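25 February 2021

Gripper day. Youssra Hamdy left a note on my bench last night saying the fingers on the hand tool were closing unevenly, the left one getting there first.
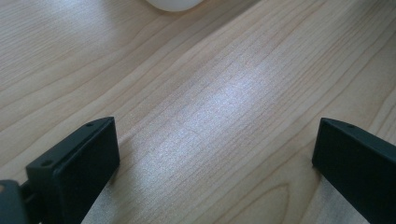
I started with the screws. Each finger is held on from the bracket side and the left one had worked a little loose, enough that I could rock it with my thumb. Took it off, wiped the old threadlocker out with a rag and a pick, put new on, and ran the screws in by hand before touching the driver. Then the same on the right, which had been fine, but I didn't want one side fresh and the other from October.

After that, the slide. There was grit in the grease near the open end. Cleaned it all out and put back less than was there before. Hicham always fills it until it squeezes out the sides and I always end up wiping it off.

Closed it on a feeler gauge 2 times at the tip and 2 times near the base. The tips now meet square. There is still a bit of play when the fingers are fully open, and I think that is the bushing. We have none left. Wrote to Zisier for 3 of them and asked for the price on the long screws too.

The counter says 1,260 cycles since the last service. I had us down for a check every 300, so we have skipped a few. Changed the sheet on the wall and put my initials next to the next one.

Hicham Ramadan wants the tool back first thing tomorrow. Left it on the charger with the fingers open. Still need to order rags.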